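Nultedia Handheld Set: bags and small stands

README, version 2
Maintained by Danica Kadlec. Collection protocol by Lakshmi Mudaliar.

Please read this file before you download the full archive. It tells what is inside, how the recordings were made and which parts we do not trust so much.

1. Purpose

The set was collected for training policies which learn from human demonstration. A person holds the gripper in the hand and does the task, and the camera on the gripper records what a wrist camera of the arm would see later. We use it in the Goltemmont project for learning how to approach and grasp soft objects that lie near to hard ones. Soft objects are difficult for our policy because their shape is different in each episode. A folded bag can be gripped in many places, and only a few of those places are good.

The set is not meant for measuring grasp force. There is no force sensor in the fingers.

2. What is recorded

Each episode has one folder. In the folder there is the video from the gripper camera, the pose of the gripper, the opening width of the fingers and a small text file with notes of the operator. The pose and the width have their own clock, and they are aligned to the video afterwards by the script align_streams. If you wish to make your own alignment, the raw times are kept in the folder "raw".

The notes are free text. Most of them are in English, but some operators wrote a few words in their own language and we left them as they were.

3. Workspace

All episodes of this part were made at one table with a pale wood-grain top. On the table we put a clear acrylic stand with pegs, and beside it the objects of the task. The blue fabric bag with orange trim is in the group "bag_near_stand". In this group the operator must bring the fingers to the bag and close them on the fabric without pushing the stand. 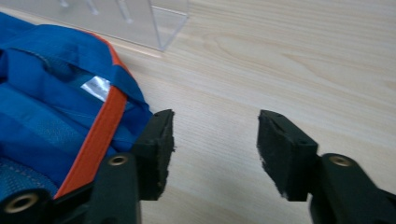

The start pose is free. We asked the operators to begin with open fingers and to vary the height and the side from which they come. Between two episodes the bag is lifted, shaken a little and put down again, so that the folds are new. The stand may be moved by the width of a hand, but it must stay on the table.

An episode ends when the operator has released the object and has kept the gripper still for 2 seconds. Please do not cut this still part away if you train with our labels. The label "done" is placed inside it.

4. Lighting and background

We used the normal light of the room and made no special arrangement. Clear plastic gives reflections which change with the view of the camera, and our first depth estimates on the acrylic were poor. We do not supply depth for this reason. If you calculate it yourself, look at the borders of the stand before you believe the numbers.

The table is the same in every episode of this part. A model trained only on it will probably learn the grain of the table too. We mix it with the Bultik part, which was recorded on a dark mat, and we recommend you do the same.

5. Gripper and finger pads

The hand-held gripper is the Zeman type with black fingers. The face of each fingertip has a soft pad, and the pads are a consumable. They suffer from the repeated closing and from the edges of hard objects. In the field "pad_state" the operator writes one of these words before each session:

new: pad was changed before the session
used: surface has dust or small marks, edges are in place
worn: edge is lifting, or fibres are coming out
torn: the material is ripped or has moved from its place

The state is written for the left and for the right finger separately, because they do not wear equally.

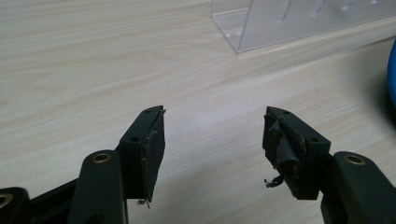
Figure 2. Fingertips over the bare table. Left pad: worn, with a lifted top edge. Right pad: torn and bunched up, with a loose strand in the gap.

In version 1 we had only one value for both fingers, and the worse finger decided. Lakshmi Mudaliar changed this after we noticed that the policy was closing too early when the padding on one side was thick from folding. The opening width is measured at the mechanism, so it does not know about the pads. With a bunched pad the real gap is smaller than the number in the file.

Episodes with "torn" on any side are kept in the archive, but they are not in the default training list. You can add them with the option include_torn. For learning of vision only, they did not harm our results. For learning of the width command, we advise to leave them out.

6. Quality check

Every episode was watched by one person who was not its operator. The checker can give these marks: accept, accept with remark, reject. The usual reasons for reject are lost tracking, a hand in front of the camera, or an object that fell from the table. Rejected episodes are not published.

For the validation list we took 15 episodes from each object group. Please do not train on them if you want to compare with our table of results.

7. Known problems

The tracking can jump when the gripper is very near to the table. Jumps longer than 5 frames are marked in the file "gaps".

The video is a little soft in places. We did not sharpen it.

In 8 episodes the notes file is empty. The video and the pose of these are correct.

8. Changes planned

For the next version, in December, we want to add a second table top and bags without trim. Corrections of labels are welcome. Send them to Danica Kadlec with the name of the episode folder and the frame number.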